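Flekstead Toy Library
Progress report to the Burno Fund
2021-07-04

Period covered

This report covers the first half of the grant. The work is the repair and re-sorting of the wooden block collection, which had been stored in mixed boxes since we moved into the old Zürcher building (put up in 1887, and damp on the north side).

Work done

Nearly 500 blocks have been checked so far. Each one is looked over for splinters, splits and flaking finish, then put with others of its type. Blocks that need only light sanding are done the same day. Those with deeper splits go into a separate box and will be dealt with together in October.

We had planned to sort by size alone. That did not work well, as the collection came from several donors and the woods differ a good deal — pale squares, tan rectangles, long dark pieces. We now sort by shape first and color second. It is slower, but the sets that go out on loan look like sets.

Small plastic trays are used for blocks waiting to be sorted. One on the white table holds a mix of pale, tan and dark brown wood, with a long orange-tan piece along its lower edge.
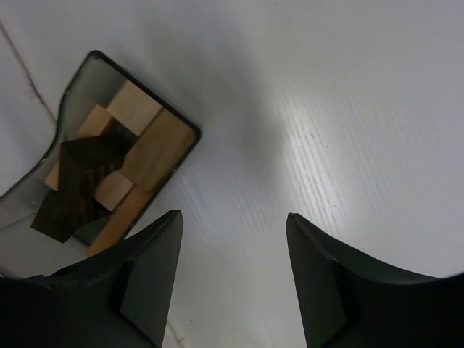

Spending

Sandpaper, wood oil and storage boxes came from Jaltis and were within the amount agreed. The 2 shelving units are ordered but not delivered, so that line is unspent and we ask to carry it forward.

Still to do

Finish checking the remaining boxes. Label the shelves once they are up. Write the loan cards — the wording is drafted and needs your logo file, which we have not yet received.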